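Readers and researchers wanted for a nonfiction podcast on the Firwood wartime letters
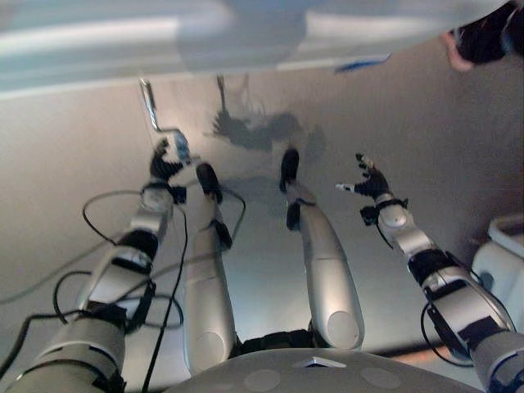 A gloved robotic hand closed around a thin metal rod.

Sorlow is a small audio house that makes long, slow-cooked history shows, and we are looking for people to work with us on our next one. It follows a courier known only as Dobos, who carried messages across three borders during World War II and then dropped out of every record we have found so far. The working title is Flamer, which was the name the network used for its last safe house.

What we have is a pile of paper, and it's a wonderful pile! The Firwood collection holds 3,543 letters, postcards, ration slips and scribbled notes, most of them never published. A good number are in Hungarian or German, many are in English, and a few switch language halfway down the page. Kornél Kun has spent years getting them scanned and into date order, and he'll be leading the reading group.

We need two kinds of people.

Letter readers (unpaid, from home). You'll get a batch of 62 scans and a simple form to fill in: who wrote it, to whom, places, dates, anything odd. You don't need a history degree. You do need patience with bad handwriting and the nerve to write "can't read this" when you can't. Most people will want a month or so for a batch, and if you get hooked you're welcome to ask for another. Reading in any one of the three languages is enough.

Research assistants (paid, part time, 2 places). You'll chase up what the readers find - parish books, shipping lists, old newspapers, the occasional phone call to somebody's grandson. You should have done archive work before, paid or not, and be happy writing short, plain notes that a scriptwriter can use. Hungarian is a big plus for one of the two posts. The work starts in April and can be done from anywhere with a decent connection.

Everyone who finishes a batch is named in the credits and gets to hear the episodes early. We also hold a group call once a month, evenings at 7, where people bring their best find. These calls run long. Last time we spent most of it on a single postmark, and I loved every minute.

To apply, send us up to 300 words on a true spy or war story that has stayed with you, and why. Tell us which role you want and which languages you read. Research applicants should add a resume and one sample of their notes, however rough - we'd like to see how you really work.

Please don't send original family documents in the mail. Scans or phone photos are fine.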